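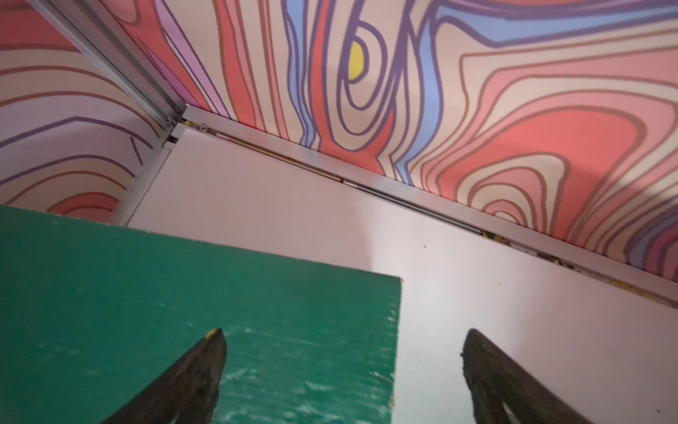

4. Laying the Base Sheet

The Tirkik Home Weather Station does not care where you live, but it is very particular about what it stands on. Before you unpack the sensors (and before you lose the small bag of screws, which most owners manage by step 3), find a level indoor spot for the trial assembly. A pale floor is best, for the same reason a flat green board on a white floor is so easy to find: contrast. The screws are gray. On a gray carpet they become a long-term investment.

4.1 Trial assembly

1. Lay out the mast sections in order of thickness. The thickest goes at the bottom. We mention it because of the letters we get.

2. Push the sections together until each one clicks. If a section doesn't click, turn it a little and try again. Do not use a hammer. Do not use a shoe either.

3. Slide the rain cup onto the short arm with the open side up.

4. Fit the wind vane to the long arm and spin it with one finger. It should turn freely and come to rest without scraping.

5. Put 2 batteries in the Gilani display unit, matching the plus and minus signs. The display will show dashes for 60 seconds while it looks for the mast. Pressing buttons during this time makes it start over.

NOTE: If the dashes stay on longer than that, move the display closer to the mast and press RESET once. Once is plenty.

4.2 Setting your elevation

The display needs to know how high up you are, or it will predict storms all summer and be wrong about every one of them.

1. Hold SET until the elevation number blinks.

2. Use the arrows to enter your elevation in feet. The factory setting is 249, which suits the town of Treltska and hardly anywhere else.

3. Press SET again to save. Walking away also saves, eventually, but it may save something you didn't mean.

NOTE: The highest elevation the display accepts is 3,791 feet. Above that, enter 3,791 and treat the forecast as a conversation starter.

4.3 Moving outdoors

1. Take the batteries out of the display and carry the mast outside in one piece, upright, through a door taller than the mast. Measure first.

2. Choose a place away from walls, trees and the dryer vent. A station next to a dryer vent reports a warm, damp breeze from the house every laundry day.

3. Push the ground spike in as far as the red line and seat the mast on it.

4. Point the arrow on the collar north. If you don't know where north is, any phone compass will do.

CAUTION: Never put the mast up during a thunderstorm. We understand the temptation to try it out.

CAUTION: Empty the rain cup before a hard freeze. Ice is not counted as rain, and a split cup is not covered.

Related items
Bikden spare rain cup, clear
Gilani wall bracket for display unit
Ground spike, long, for sandy soil
Replacement screws, gray
Section 5: Reading the Forecast Icons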